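4.2 Equipment costs and the consumables line

The Rultotard cell was budgeted over 31 weeks, on the assumption that the arms would be the expensive part. They were, on paper. The Morsy quote covered 2 arms, mounts and a controller, and left finger pads to a footnote. We read the footnote in April, by which time the purchase order had gone through.
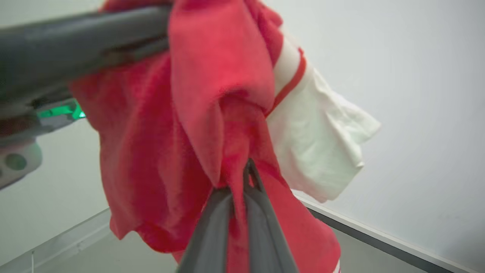

Figure 7. Cloth handling at the Rultotard cell, wrist view.

Spare fingers were priced from Fastex and Hakavus, whose catalogues agree on very little apart from the cost of freight. Our original allowance was one set per arm for the life of the project, a figure we can defend only as optimistic. Terry-like fabric of the sort held in Figure 7, where two grey fingers close on a single fold and the rest hangs in heavy drapes, should be costed separately from flat sheet goods. We now plan for 5 sets per arm and enter the textiles themselves as a consumable – the finance template offers no category for towelling, so they sit under laboratory glassware.

Freight is treated in Section 4.3.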